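November 21, 2022

My simulated cell, after the March cleaning

I keep a small model of our two-arm cell on my computer, and I promised to write how I look after it. The project name is Plisari. It is not pretty code, but it has run 951 times and I want it to continue so.

The first thing I check is the pose of both arms as they stand in the cell.
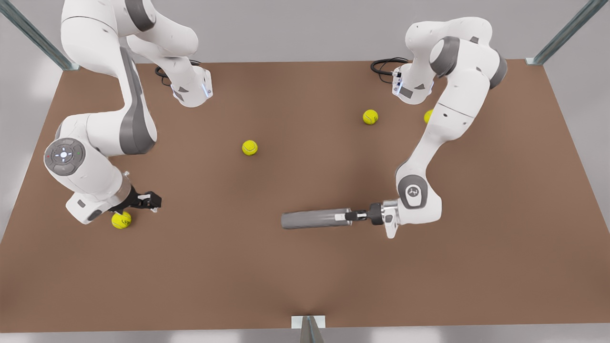
Collision shapes gave me the most trouble this year. A simple shape is fast, but then the fingers stop too early. I now use a finer shape for everything the arms must touch, and a rough one for the rest. The tennis balls on the brown table are good for this check, and so is the gray cylinder held in the gripper — round things show quickly when a contact is wrong. I let the physics run for 300 steps and read the contact log. If a force is higher than 30, I go back to the finger files.

After this I look at the wrist view. I want both fingertips inside the view, low at the edge, and at nearly the same height. With nothing between them it is easier to compare. 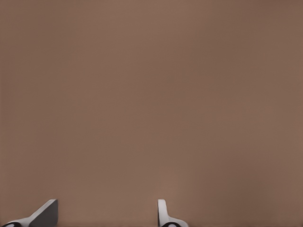

What I change when the view is wrong

I open the mount file and correct only one angle, then I load the cell again. Before, I changed many values together and lost a whole evening. The old files stay in a folder named Merberg, with 9 versions now. Next I will update the joint limits of the left arm.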